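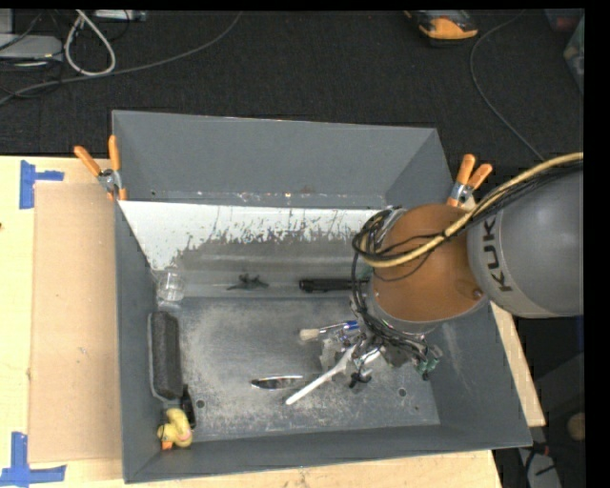 I'm trying to settle a point about the customs registers of Vimier, the small port colony that was handed over to the Chiba trading company in the 1760s. The printed edition gives 3,002 hides shipped in the last year of crown rule. My own reading of the manuscript total is 2,000, with a marginal note I can't make out. The book has been badly rubbed. Compare the white panel in the grey bin, where the coating breaks up into ragged streaks and dark flecks towards its lower edge: the ink on the last folio has gone in much the same way, worst at the foot of the page, where the totals are. Has anyone worked from the original and not from the printed text?
saltmarsh_ed

Re: Vimier hide totals
The printed edition is unreliable for all the export figures. The editor added the re-exports from Odlow to the local shipments without saying so. If you take the Odlow hides out you should get close to your manuscript figure. I'd trust the 2,000.
quillon

Re: Vimier hide totals
I don't agree with quillon. The Odlow re-exports were entered in a separate book until the company took over, and the clerk had no reason to carry them across. The edition has other faults, mainly in the dating, but I checked its tobacco columns against the originals and they were sound.
tarn77

Re: Vimier hide totals
Tobacco paid a different duty and was farmed out. Sound tobacco columns tell you nothing about hides. Which folios did you check?
quillon

Re: Vimier hide totals
Folios 12 to 19, both sides. I accept the point about the duty. I still want to see evidence that Odlow goods were ever in the main register under the crown.
tarn77

Re: Vimier hide totals
There is a third source. The governor's yearly report to the colonial council gives 1,843 hides for the same year, "dressed and undressed". He had every reason to report low, as his share of the duty was under dispute. Even so, it is much nearer to 2,000 than to 3,002.
Is the marginal note in the same hand as the total?
lower_deck

Re: Vimier hide totals
Different hand, browner ink, two words and possibly an abbreviation. The first word begins with a Z. I had wondered about Zumholm, but I know of no hides going there before the handover.
saltmarsh_ed

Re: Vimier hide totals
Zumholm would make sense. It was the quarantine station, and goods held there were sometimes noted in the margin and left out of the sum until released. That would leave the edition's figure as shipped plus held, with no need for the Odlow theory.
tarn77

Re: Vimier hide totals
Only if the station was already open. The earliest order I know for it is a company one, so after the handover.
quillon

Re: Vimier hide totals
The order confirms an existing station; read the preamble. I'll post a transcription when I'm back at my notes in October.
tarn77

Re: Vimier hide totals
Thanks, all. I'll ask the archive for an ultraviolet photograph of the last folio and put 2,000 in the table for now, with a footnote giving the other two figures.
saltmarsh_ed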